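Assunto: Re: [braços-caseiros] garra a fechar demais em peças pequenas

Olá a todos,

O Zoltán Veres escreveu:
> Alguém já conseguiu empilhar peças com servos baratos sem a garra
> esmagar tudo? A minha fecha até ao fim do curso e o servo fica a
> zumbir. Já troquei a fonte e não mudou nada. E os marcadores, vale
> a pena o trabalho ou dá para ir só com posições fixas?

Zoltán, passei por isso tudo em agosto, por isso respondo com gosto! O zumbido quase de certeza não é da fonte. O que eu fiz foi deixar de mandar a garra para a posição "fechada" e passar a mandá-la para a largura do cubo menos 2 mm, e acabou-se o drama. O servo aperta, segura e cala-se. Se usares peças de tamanhos diferentes (eu uso, o verde é um bocadinho mais pequeno do que o que fica por baixo), guarda uma largura para cada uma no ficheiro de configuração.
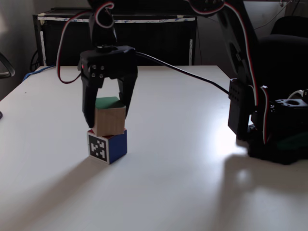 Outra coisa que me ajudou imenso foi a descida em duas fases: rápida até 10 mm acima do topo e depois devagarinho, com uma pausa antes de abrir os dedos. Sem a pausa, o braço ainda vem a oscilar e leva o cubo de cima atrás — perdi uma noite inteira a culpar a cinemática, que estava ótima.

Quanto aos marcadores, eu acho que valem a pena, mas não precisas de os pôr em tudo. No meu caso o cubo vermelho tem marcadores e serve de referência, e o verde fica em madeira simples, com o topo pintado, e procuro-o pela cor. Imprime-os em papel mate e deixa a margem branca à volta, que eu da primeira vez recortei rente ao preto e a deteção falhava sem parar (burrice minha). E atenção à luz, os reflexos num tampo branco dão cabo de qualquer limiar de cor.
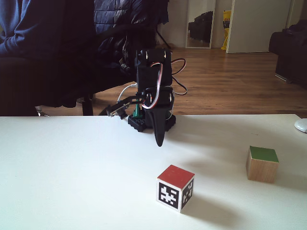 O que ainda me falta resolver

A folga no ombro. Com o braço esticado noto que a ponta cai um pouco, e compensar por software só resolve metade. Alguém da lista já experimentou os suportes da Drenon? Se sim, contem!

Abraços, e Zoltán, diz depois se o zumbido passou.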